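Menos ropa, más armario

En enero saqué todo lo que tenía en el armario y lo puse encima de la cama. Llevaba 8 años en el mismo piso y no había tirado casi nada. Me quedé con lo que me pongo de verdad y el resto lo repartí en bolsas: una para mi hermana, otra para la parroquia y otra para trapos. 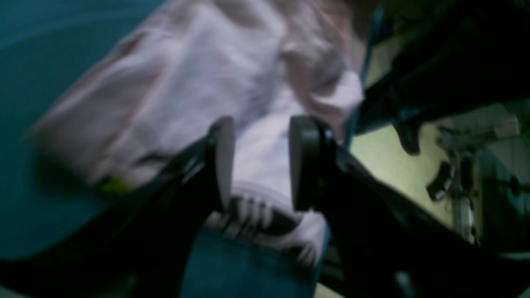
Lo que más me costó fueron las camisetas de conciertos y de carreras. Guardé cinco. Las demás llevaban años en el fondo del cajón y ni me acordaba de ellas. También vendí un abrigo en Tolleo, una tienda de segunda mano de mi barrio, y me dieron tres euros menos de lo que pedía. Acepté.

Desde entonces tengo una norma: si entra una prenda, sale otra. La he incumplido dos veces, las dos con calcetines.

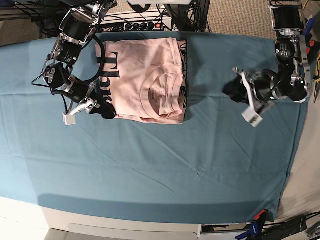
Kohei Kudo me escribió que a él esa norma no le sirve, que acaba comprando más para poder deshacerse de lo viejo, y que prefiere pasar una temporada entera sin comprar nada. Lo voy a probar este verano. Ya contaré qué tal en septiembre.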